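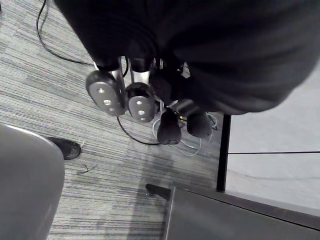

4. Adding a Dependent to Your Dunleavy Health Plan

Now that your Jekero member account is up and running, you can add a spouse, a child or anyone else your plan allows. Pour yourself a coffee and set aside 17 minutes or so, and have your member card close by!

4.1 Sign in and choose My Household. If the button is gray, your employer hasn't opened changes yet, so please write to your benefits office first.

4.2 Select Add a Person and type the name just as it appears on the Social Security card (middle names too, if there is one).

4.3 Choose the reason for the change. Marriage, birth, adoption and loss of other coverage each bring up their own short form.

4.4 Upload your proof. A clear scan or phone photo is fine, and you can send up to 40 pages in one go, though most families need only one or two.

Note: Forms numbered 518 are the old paper version. We still take them at the Bonbridge office, but they do move more slowly.

4.5 Look over the new monthly premium, then press Submit. Write down the confirmation number, or print the page if you're a paper person like many of us.

Caution: Don't cancel the other person's current policy until you have your approval letter from Dritstead in hand. A gap in coverage can be very hard to fix afterward.

4.6 To change a mistake, go back to My Household and choose Edit Request.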